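Projects > Textiles and Apparel > Student Reports

This site uses cookies to remember your settings. Accept / Manage

Folding and Bagging Heavy Knit Sweatshirts on a Shared Table
By Danang Khoo
October

1. Purpose

The Wesmont clothing exchange sends out donated sweatshirts folded and in clear bags. Two complaints came back from the exchange last spring. Bagged garments would not stack, and people sorting the bins could not read the size tag without opening the bag. This report covers the folding method, the table layout and the choice of bag. It does not cover washing or the sorting of stained goods, which are in the Sumampouw report from the same course.

2. Garments

Only pullover sweatshirts and long-sleeved knit tops were used. Zippered garments were left out because the zipper changes the thickness along the center line and would need a separate fold. Most of the stock has block lettering on the chest. Large lettering matters for folding. The ink layer is stiffer than the knit, and a crease placed through a letter tends to open again when the hand is taken away. A crease placed in the gap between two letters stays down.

Heathered fleece was the hardest material to work with. It clings to itself, so a sleeve folded across the back drags the body panel with it and leaves a ridge. The ridge has to be pulled out before the next fold. If it is left in, it shows up as a lump in the finished stack.

3. Method

Two folds were compared.

Fold A (thirds). Garment face down, sleeves brought straight across the back, both sides folded to the center line, hem brought up in two steps to the collar.

Fold B (halves). Garment face up, folded once down the center line, sleeves laid back along the body, hem brought up in one step, then folded again.

For both folds the garment was first spread and smoothed from the collar toward the hem. Corners were squared by lifting the fabric a short way and laying it back down. Dragging a corner across the table was found to stretch the hem rib and was dropped after the first session.

Each fold was done 60 times. A fold was recorded as failed if the finished piece opened when lifted by one edge, or if it would not go into the bag without being refolded.

4. Results

Fold A failed 6 times. All of these were fleece garments with the sleeve ridge described in section 2. Fold B was quicker to do, but it left both sleeves on one side of the stack and the pile leaned. Fold A was kept.

Fold A also leaves part of the chest lettering on the outside, which the exchange asked for. With Fold B the lettering is hidden inside the first fold.

5. Bags

Two bag types were tried, the Usov flat bag and the Zurach bag with a gusset. The flat bag was too tight for fleece. Pushing the garment in from the open end rolled the front edge under and undid the last fold. The gusset bag took every garment in the test. It is more expensive, and the exchange will have to decide whether to stock both. The size tag should face the side of the bag without printing.

Film bags slide easily on a smooth tabletop. Weighting the closed end with a ruler was enough to hold one in place while it was opened.

6. Table layout

A white surface was preferred because dark lint shows on it and can be wiped off between garments. Unfolded stock goes on the left, the garment being worked goes in the middle, and bags are kept within reach but outside the folding area. When bags were left in the middle they ended up under the garment and had to be pulled out.

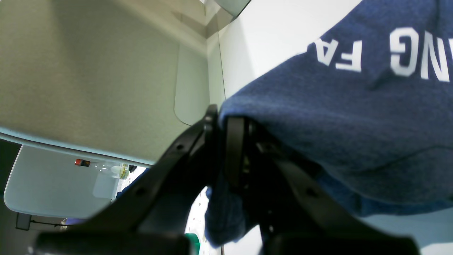
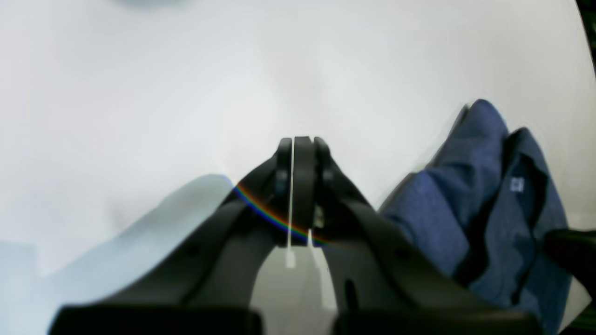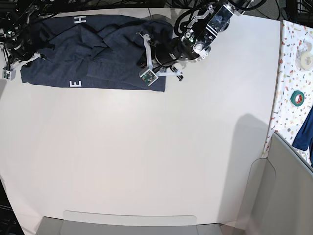

Department of Textiles and Apparel | Student Project Reports

7. Limits of the test

All folding was done on one table height. Taller workers reported that the hem step put strain on the lower back, and a higher table should be tried. Children's sizes were not tested. They are narrow enough that the side folds in Fold A may overlap, and halves may be the better choice for them.

The stock list used for the test is filed under number 1160 and the session sheets under 2224. Both can be requested from the department office.

8. Next steps

Repeat Fold A with zippered garments. Try a folding board cut to the width of the gusset bag.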